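**Replacing windows one side at a time – does it make sense?**

Starting a new thread so I don't clog up the one on gutters. We have a 1970s split level with the original aluminum sliders. I want to do the north side this fall and leave the rest for a year or two. My wife thinks we should wait and do them all at once.

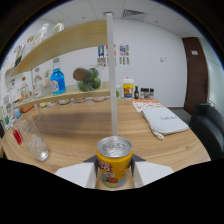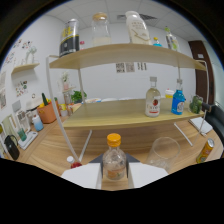

**Saeed Rezaei**
Homeowner, thread starter

Details, so people don't have to ask. There are 10 windows in total, four of them on the north side. Two of those four fog up between the panes. The other two are hard to slide and I can feel air along the bottom track when the wind picks up.

I have two quotes so far. Denska wants to do full-frame replacement and says inserts are a bad idea in aluminum openings. Sfakianakis (local outfit, they did my neighbor's patio door) says inserts are fine if the framing is dry, and they would do the four now and the rest whenever I call. Neither one will hold the price past the end of August.

Questions:

1. Does anyone regret splitting the job?
2. Will the new ones look different from the later batch?
3. Full frame or insert?

---

**tilt_and_turn**

Split mine, no regrets. Did the back of the house first, front two years later. Same manufacturer, same line. The white was a slightly different white, but you have to stand at the corner of the house and look for it. If you go with a dark color I'd be more careful.

---

**marlow_exteriors**

I install for a living, so take this with that in mind. Splitting costs you more. The truck, the setup, the dump fee and the permit all get paid twice. On a ten-window house it won't ruin you, but it isn't nothing either.

On question 3, I agree with Denska. Old aluminum sliders usually have a nail fin behind the siding. To put an insert in, you leave the old frame in place or cut it down, and now you have metal carrying cold straight through the wall. You also lose glass on all four sides. Those openings are probably not tall to begin with.

---

**Nektarios Vasilakis**
Moderator

Moved this from General to Windows & Doors.

Saeed, can you post the rough size of the openings and what siding you have? The answer on full frame depends a lot on the siding. With vinyl you can unzip a few courses and get at the fin. With stucco or brick it is a different job and a different price.

---

**Saeed Rezaei**

Siding is painted hardboard, some of it soft near the ground but good around the windows as far as I can tell with a screwdriver. The biggest north window is 174 cm wide, measured on the inside. Sorry for the metric, it's the only tape I could find. The other three are bedroom size.

---

**pinegrove_dad**

I'll disagree with marlow. I have inserts in aluminum openings and they've been fine for 7 winters. They pulled out the sliding panels and the center bar, trimmed the old frame back, foamed the gap and covered the outside with a flat trim piece. No drafts and no condensation that I've noticed. It was a lot less than full frame and nobody touched my siding. With painted hardboard I would not want anyone cutting into it, because once the edges are open they swell.

---

**marlow_exteriors**

Cut hardboard edges get primed and caulked, and then they don't swell. If the crew skips that, it's a bad crew. I have torn out plenty of inserts where water was already getting in around the old fin and the new window just hid it. You can't see the sill framing without taking the old frame out.

"Fine if the framing is dry" is a fair statement from Sfakianakis. Ask them how they plan to check.

---

**tilt_and_turn**

Agree with that last part. Mine had a rotten sill under one window and there was no sign of it from inside. Full frame on that one, inserts on the rest – nobody says you have to pick one method for the whole house.

---

**karenb_sundau**

We're in Sundau too and I got a quote from Denska last spring. Check whether yours includes interior trim. Ours didn't, and full frame means the inside casing comes off. Painting wasn't included either. Once I added those, the gap between the quotes got a lot bigger.

Also look at the foggy ones separately. If the frames on those two are decent, a glass shop can swap just the sealed unit. Vineck Glass did one of ours in a morning.

---

**Saeed Rezaei**

Checked the Denska quote. It says "interior finish by others," so that's a no on trim. Thanks, I had missed that line.

I don't think the frames are worth saving. The rollers are shot, and I can't find replacements that fit.

I asked Sfakianakis how they check the framing. He said they pull the panels, probe the corners and use a moisture meter on the drywall below. If anything reads high they stop and price that opening as full frame. I asked for that in writing with a set price per opening.

---

**marlow_exteriors**

Set price per opening is good. Get the sill pan in writing too, for any that end up full frame. I'd still do all ten.

---

**pinegrove_dad**

Of course you would :)

Do the four. If you hate the inserts, you've still got six to do the other way.

---

**Nektarios Vasilakis**
Moderator

Before you sign, call the building department and ask about egress for the bedrooms. Inserts make the clear opening smaller, and some places won't pass a replacement that drops below the minimum. Others let you match what was there. It varies by town, so don't go by what the salesman tells you.

---

**Saeed Rezaei**

Good point, hadn't thought of egress. Calling them Wednesday. Will post what they say and the final quote when I have it.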